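Brinwood Visibilité – Gestion des fiches d'établissement

Brinwood Visibilité est un service d'abonnement destiné aux commerces et cabinets indépendants. Il assure la diffusion et la mise à jour de leurs coordonnées, horaires et prestations auprès de 91 annuaires en ligne et services de cartographie.

Toute modification saisie dans l'espace client est transmise aux annuaires partenaires sous trois jours ouvrés. Les doublons font l'objet d'une demande de suppression. 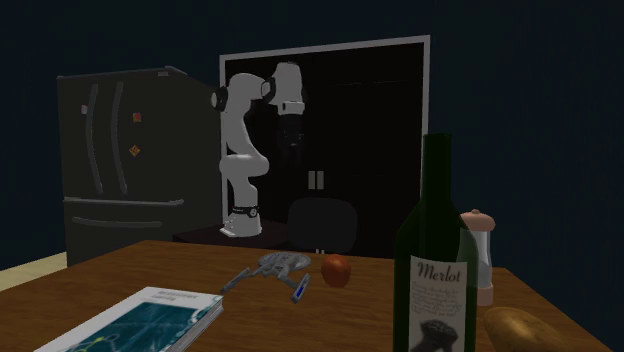

L'abonnement comprend la réponse aux avis, à partir de modèles validés par le client, ainsi qu'un relevé mensuel des consultations et des appels. La description de l'établissement est limitée à 2000 caractères.

Formule Woller : un établissement, un utilisateur.
Formule Ağca : jusqu'à 200 établissements, droits d'accès par site, import par fichier CSV.

Tarifs sur devis, applicables à compter du 19 juin 2026.
Contact commercial : Rin Shimada, service Entreprises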